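Good Practice for Unattended Bin-Picking Cells: Report on the Stisau Test Cell
Student project report, robotics lab, Carkton
July - by the Stisau project group
5 shares | 0 comments

3. Working rules

The cell at Carkton ran for 32 sessions under a written rule set adapted from the Haugland course notes. The rules cover speed, cable routing, fixing of the work bin and stop handling. Arm speed was limited to 200 mm/s whenever a person was inside the marked area. The bin must be clamped before the arm is powered, and the clamps are checked again after every restart.

Cable bundles need enough slack for the full wrist range, but a loop must not hang below the gripper flange. The operator moves the arm through its end positions by hand control at low speed and records any contact between cable and bin rim.
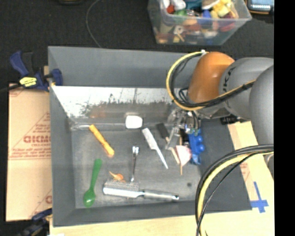
Stops were logged in Plerura with a cause code. Of 1159 pick attempts, 5 ended in a protective stop. Each stop required a written entry before reset - a reset without an entry counted as a rule violation.

3.1 Open points

The rule set does not define when a worn cable tie has to be replaced. It also gives no limit for object weight. Both points were passed to the lab supervisor and remain open.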